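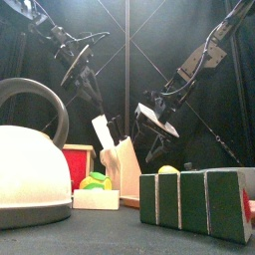 Two arms, one knife block and a kettle at the Umon bench.

Every January somebody writes in to ask whether they can have a machine to do the kitchen by next Christmas, and every January I put the kettle on and try to be kind about it. The short answer is still no, though I will say it's a friendlier no than the one I gave you last year! Umon has been working on clearing and sorting a small kitchen for 18 months now, and I do think they're getting somewhere (slowly, the way most of us get to the dishes).

The trouble is clutter. A machine that can pick up one thing on a bare counter may be quite lost when handles poke out beside a plate of food, and of course that's how every kitchen I've ever stood in looks by suppertime. 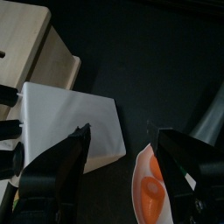 Selorm Eshun wrote to say that she'd gladly wait 3 more years for one that puts the knives away properly, and that a fast one that chips her plates can stay at the store.

I'm with her on that. Speed is what the ads like to talk about, but give me something slow and careful that I can leave alone while I read the paper. 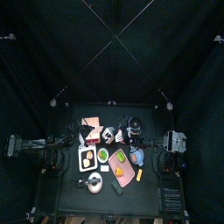
Then there's the matter of deciding what goes where, bread in one spot and the pan in another, and every family does it differently. My own sister and I can't agree on where a sponge lives. Next month I'll write about folding towels, so do keep your letters coming.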